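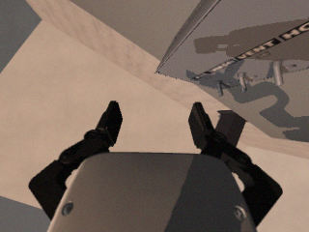 Two-finger gripper in the sim, fingers open.

Arm cell budget: questions we keep getting

Updated September 10, 2025. Short answers, flat out before the quote deadline. Email the Vastside office if yours isn't covered.

What are we buying?
One arm, one two-finger gripper, mounting hardware, a round table. Drullisia is quoting the arm. Alhassan is quoting the gripper and the wrist bracket. Control box is ours, already on the books.

Why pay for simulation first?
Cheaper to find out in software that the reach is wrong. The Javunia licence is $877 for the year. The arm is a fair bit more then that.

What's in the simulated cell so far?
Arm, gripper, table, tiled floor, control box with six toggles: FILL, WASH, VENT, HORN, LIFT, COOL. Each one gets an ON and an OFF label. Bracket and its block stick out beside the gripper and can hang right over a switch, so sort out clearance before you order brackets.

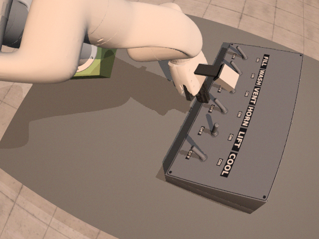 Can we order the gripper now?
No. Fingertips aren't settled. Narrow tips suit the toggles, wider ones suit everything else we do. Get both priced.

How much is set aside for extras?
$3171. Covers spare fingertips, cabling, freight and the electrician. Doesn't cover training, that's a seperate line.

Do we need a bigger table?
Maybe. Leave 40 cm clear on the operator side, measured from the edge of the control box. If your layout can't do that, flag it on the form.

Lease or buy?
Buy, for the arm. Leasing only made sense for short jobs, and this one runs past December. Gripper is buy either way.

Who signs off?
Your department lead, then purchasing. Allow 15 working days. No rush orders, please don't ask.

What if the switch layout changes?
Tell us before sign-off. New labels are cheap, moving toggles means redoing the sim and maybe the bracket. Colour of the box doesn't matter.

Are the quotes in Canadian dollars?
Yes, before tax. Freight extra.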